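ok so people keep asking what it's like now that we've got automation at work, and I keep giving terrible answers at parties. Going to try and do it properly in a thread. Kettle's on, it's 6 in the morning, let's go

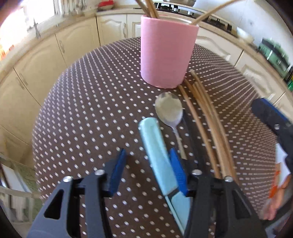
Howard Greenwood replied before I'd even typed the second post: "My place did this two years back. The robots were fine. It was the shift schedule that nearly finished me off." Howard, I'm getting to the schedule, I promise!!

Background for anyone new here. I work at Gravedier, in Grunville. We pack kitchen starter kits, the kind people buy when a kid moves into a first apartment or when somebody's lost everything in a move. Spoons, knives, cups, skewers, a few bits and pieces, all in one box

For most of my time there it was four of us on a long bench and you just picked. Your hands knew it. I could do a whole box while telling you the entire plot of a movie, including the parts I'd slept through

Then the company brought in a picking system called Sisay. Two arms at the end of the line, with grippers on them. The deal was that it would take the boring repeats and we'd handle anything awkward

Thing is, the awkward stuff is most of the stuff. A cup is easy, a cup just stands there. But spoons lie flat and there's hardly anything to get hold of, and thin wooden sticks roll off in every direction as soon as you look at them

So a big part of my job now is teaching. You hold the gripper yourself, you pick the thing up the way you'd want it picked up, you put it down, you do it again. Then you mess up the table a little and do it again. That's a morning

Best morning so far is 157 pickups. Worst I'm not telling you, but there was a head cold involved and a lot of skewers

What it does to your wrists is a whole other thing. On the bench it was my shoulders that hurt, and on this it's the squeeze. Asnakech Ayele on our shift worked out that you should swap hands every twenty minutes, and after she'd nagged us all for a week it got put on the official sheet. Her name isn't on the sheet. It should be

OK, the schedule. Howard, this one's for you

We used to start at 7 and finish at 3, everybody together. Sisay doesn't care what time it is, so now there's an early and a late, and the late goes till 10 at night. On paper you pick. In practice whoever has kids fights over the early and the rest of us get what's left

I do lates two weeks out of four. The pay is better on lates, I'll give them that. But I used to eat lunch with the same three people every day, and now there's one I mostly know from the notes she leaves on the whiteboard

(the notes are great, to be fair. Last one said GREEN BIN IS LYING TO YOU. I still haven't found out what that was about)

Somebody asked me under my last thread if anyone got laid off. No, but I want to be careful with that answer. Two people left in the spring and they weren't replaced. That counts as something, even if there was never a meeting about it

Kedir Hadgu went over to maintenance, which he'd wanted for years, and he's really happy. He got six weeks of paid training from Wadex, the outfit that services the arms. He came back knowing how to change a finger pad in the time it takes me to find my glasses

Nuria Zeleke had the opposite experience. She was the fastest packer we ever had, by miles, and that used to mean something. There was a bonus attached. When the line speed got set by the arms the bonus went away, and she's told me she feels like a very good typist the day after everyone got a copier

I think about that a lot. She's still the person we all go to when something won't pick, though. She'll stand there, tilt her head, and tell you to come at it from the handle end. And she'll be right! There's no pay grade for that yet. We've asked

A thing I didn't expect to like is that I pay attention to objects now. I never used to think about how I pick up a spoon. You sort of pinch the thin part and tip it, and the bowl comes along. Try explaining that out loud to another adult, you'll feel ridiculous

Also my own kitchen has gotten slower?? I'll reach for a mug and catch myself lining up for it. My sister thinks it's hilarious

Numbers, for the people who like numbers. Before Sisay we shipped 154 kits on a normal day. Now it's 200, and they want 400 by December. I don't see how 400 works with the late shift the way it is, and I've said so, politely, in writing

Getachew Mekonnen is our rep and he's been pushing for two things. One, that teaching gets paid as skilled work and stops being counted as "bench time." Two, that we get a say in the line speed. He got half of the first one. The second is still being "looked at" – I've been hearing that since before my haircut grew out

The skilled pay thing matters more than it sounds. If the arms learned from my hands then I'd like that to show up somewhere, and a mention in the newsletter doesn't cover my electric bill

Would I go back to how it was? Some days yeah. I miss the talking. It's hard to tell a long story when half your brain is on the angle of your wrist

Other days I go home less tired than I have in years and I have enough left in me to cook. So I don't have a clean answer for you, sorry, this is why I'm bad at parties

If your workplace is about to do this, get the shift pattern in writing before the machines show up. Ask who picks the speed. And ask what happens to the bonus, because we didn't, and Nuria's the one who paid for it

Going to answer replies on my break. Howard, tell us what happened with your schedule, and start from the beginning, I'm on lates this week and I've got time till 2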